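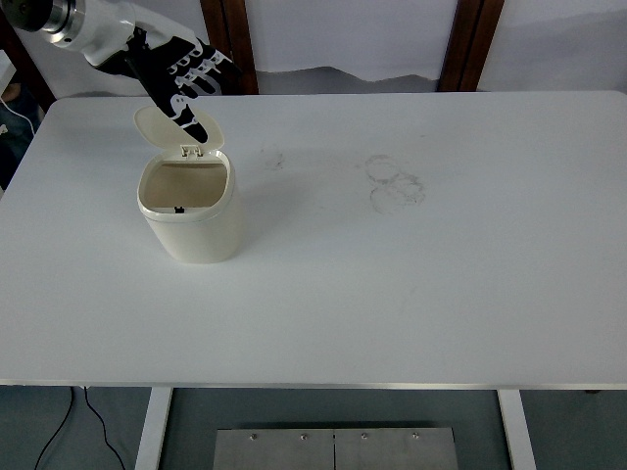 **Figure 6.** The multi-fingered hand at the flip-lid bin, one finger extended to the raised lid.

### 4.3 What the hand buys, and what it costs

The bin task in Figure 6 is often put forward as a reason to own a hand with fingers. We are not convinced. A lid can be pushed with one finger, and in the posture shown most of the other fingers are curled towards the palm. A plain rod on the end of the same arm would reach the same spot. If a laboratory means to spend its money on dexterity, the tasks it lists in the purchase case ought to need some.

We went back to the planning papers for the Bostlow bench with this in mind. The first budget, drawn up by Kotian and Nseir, had one line for the arm and one for the hand. It had no line for spare fingertips, cables, the table, or the hours lost when a part goes back to the supplier. Of these, the last was the largest in practice and the hardest to get anyone to sign for. The supplier, Harb, quoted a service interval of 1000 hours. We found no test report behind that number, and the quotation did not say whether it meant hours powered or hours moving. For a hand that spends much of its day holding still, the two are very different things.

Canard, the second bidder, offered a two-jaw gripper at a lower price with a longer warranty. Its bid was marked down for "limited task range". When we asked which tasks were meant, we were given a list of 6, and the flip lid was among them. We see no good ground for that. Pushing a lid needs contact at a known place and a small force - either device can supply both. Of the other entries, only the two that called for turning an object within the grasp seem to us to favour the hand clearly.

There is a fair case on the other side. Wouters (personal communication) points out that a bench bought for one set of tasks is soon used for another, and that changing the end tool later means new mounts, new software and a second round of safety checks. We accept this, but it is an argument for pricing the change, and the Bostlow papers did not price it. A spare mounting plate from Fullitz would have added 200 euros to the order.

We therefore suggest that each task in a purchase case be marked with the simplest tool that could do it, and that this be done before any supplier is approached. Tasks such as the one in Figure 6 would then count towards the arm and leave the hand to be justified by the rest. Whether the Bostlow order would have survived such a reading is doubtful. Section 5 applies the same marking to the order planned for April.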